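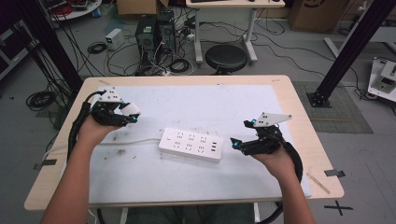
Section 4. Recording a task with the two hand-held grippers

This section explains how to record demonstrations with the Pokberg hand grippers. It is written for the person who holds the grippers, called "the operator" in this manual. Installing the recording computer is described in Section 2, and the pairing of a new gripper in Section 3. Please finish both of them before you continue.

The example task used in this section is "power strip, two hands". The operator takes a power strip with the left gripper, turns it so that it lies parallel to the front edge of the table, and then holds it still while the right gripper puts a plug in one of the sockets. It is a good first task because both hands must work, but they do not have to move fast at the same time.

4.1 What you need

Left gripper and right gripper, with cables
Table with a flat working surface
Work board, white or another plain light color
Power strip with its cord
One loose plug without a device behind it
Wooden stick for marking the start angle
Tape
Recording computer with the Vidham recorder, version 7 or newer

CAUTION: The power strip must never be connected to the wall during this task. The fingertips can enter between the plug and the socket, and the operator's hands are close. Before each session, follow the cord with your hand to its end and check that the plug is free.

4.2 Preparing the table

1. Put the work board on the table and press it flat. If the board can slide, fix it with tape.

2. Clean the board with a dry cloth. Small scuffs do not disturb the recording. Crumbs and wood dust should be removed, as they can stick to the fingertips and change the grip.

3. Put the power strip in the middle of the board. Turn it diagonally. The exact angle should be different from one demonstration to the next, see 4.5.

4. Lead the cord away to the left and over the table edge. Leave enough slack that the strip can be lifted and turned without pulling.

5. Keep the wooden stick at the right side of the board until you need it. It may stay on the board during the recording, but then it must stay for the whole set. Do not take it away in the middle.

6. Look at the floor where you will put your feet. Push loose cables to the side or tape them down.

NOTE: The room behind the table does not need to be empty. Computers, boxes and furniture on the floor are acceptable as long as nothing there moves. People walking behind the table are a bigger problem, and you should ask them to wait until the demonstration is saved.

4.3 Connecting the grippers

1. Switch on the recording computer and wait for the start page of the recorder.

2. Connect the cable of the left gripper to port L and the cable of the right gripper to port R. The recorder does not correct a wrong connection by itself. If the sides are changed, all recordings of that session have to be deleted.

3. Wait until the indicator lights become steady. A blinking light means that the gripper is still searching for its position.

4. Take the left gripper in your left hand. Let the cable run along your forearm and down past the table edge. It should not lie across the board.

5. Do the same with the right gripper. A loose loop around the forearm is allowed and many operators prefer it, because the weight of the cable then does not pull at the wrist. The loop must be wide enough that you can take your arm out quickly.

6. Close and open each gripper fully three times. On the screen, both bars must go from 0 to 100. If one bar stops before 100, repeat the finger calibration in Section 3.

CAUTION: Do not walk away from the table with a gripper in your hand. The cable can become tight sooner than you expect and pull the connector out of the computer. Broken connectors of this kind are not covered by the Marar service contract.

4.4 Recording one demonstration

1. Sit down so that you can reach all of the board without leaning. Roll your sleeves up above the forearm. Loose cloth can cover the markers and also get caught in the jaws.

2. Hold both grippers above the board, one to each side of the power strip, with the jaws slightly open and pointing toward each other. This is the start position. Your elbows should be free from the table.

3. Press the foot switch once. You hear one short tone. Stay still until the second tone.

4. Move the left gripper down and take the power strip near its left end. Do not grip the cord or the place where the cord enters.

5. Turn the strip slowly until it is parallel to the front edge of the table. Keep it low. A lift of a few centimeters is enough.

6. Put the strip down, but keep holding it with the left gripper.

7. Take the loose plug with the right gripper and bring it over a free socket. Stop for a moment above the socket, then push straight down. Do not use the USB ports, they belong to another task.

8. Open the right gripper, then the left gripper, and go back to the start position.

9. Press the foot switch again. You hear a long tone when the file is closed.

One demonstration should take up to 40 seconds. If you need more time, this is not an error and the file can be kept, but try to find out where you lose the time. In most cases it is in step 7, when the plug is held at a wrong angle and has to be put down again.

NOTE: Move in a calm and natural way. The robot will copy your pauses also. If you stop to scratch your nose or to look at the screen, the robot learns to stop at the same place. In such a case cancel the demonstration with two short presses of the foot switch and begin again.

NOTE: Small corrections are welcome. When the plug touches the edge of the socket and you move it a little until it goes in, please keep this recording. The robot at the Ondieki test cell learned the insertion much better after we stopped deleting these.

4.5 Recording a full set

A full set for this task is 43 demonstrations. You can divide them over the day. We recommend a rest after every ten, because the wrists become tired before the operator notices it, and tired wrists give a low and heavy movement.

Between two demonstrations:

1. Pull out the plug by hand and put it back on the right half of the board.

2. Lay the stick on the board at a new angle, put the power strip along it, and then return the stick to its place.

3. Check that the cord has not made a loop under the strip.

4. Write the number of the demonstration in the session sheet if you saw something unusual. "Cord touched left gripper" is enough. Long texts are not needed.

Do not change the height of the chair during a set. Do not change the room light. If the sun comes in from a window, close the blinds before the first demonstration and leave them closed — also when the sun is gone.

4.6 Checking the recordings

1. Open the session in the recorder and choose Review.

2. Play the first and the last demonstration at normal speed. The grippers on the screen should move the same way as your hands did, without jumps.

3. Look at the column "Lost". It shows for how many samples the position of a gripper was not known. A few are normal. If the number is printed in red, delete the demonstration and record a new one.

4. Press Send. The files are copied to the training server and stay on the recording computer for 7 days.

4.7 Problems and what to do

The light of one gripper does not come on.
Check the cable at the gripper side first. Push it in until you feel the click. If there is still no light, try the cable of the other gripper.

The position on the screen drifts slowly while the gripper is held still.
Put both grippers on the board, wait until the drift stops, and choose Reset Position. Do not reset while you are holding them.

Message E583, "Side not clear".
The recorder cannot decide which gripper is left and which is right. It happens when the arms are crossed at the start position. Uncross the arms and press the foot switch again.

The fingertip slips on the power strip.
Wipe the fingertip with a damp cloth and dry it. If it slips again, the tip is worn and should be replaced. Always replace both tips of one gripper together.

The strip comes back to its old angle when it is released.
The cord is too stiff or too short on the table. Pull some more cord onto the board, to the left of the strip, and try again.

4.8 After the session

1. Put the grippers down on the board with the jaws open before you take your arms out of the cables.

2. Close the recorder and wait until the computer is off. Then disconnect the cables, left first.

3. Roll up the gripper cables in wide circles. Do not wind them around the gripper body.

4. Leave the tape marks on the table and on the floor where they are. They are used again in Section 5, where the same task is played back by the robot.

Text of this section last changed August 28, 2026. The limits for "Lost" in the July edition were too strict and should not be used any more.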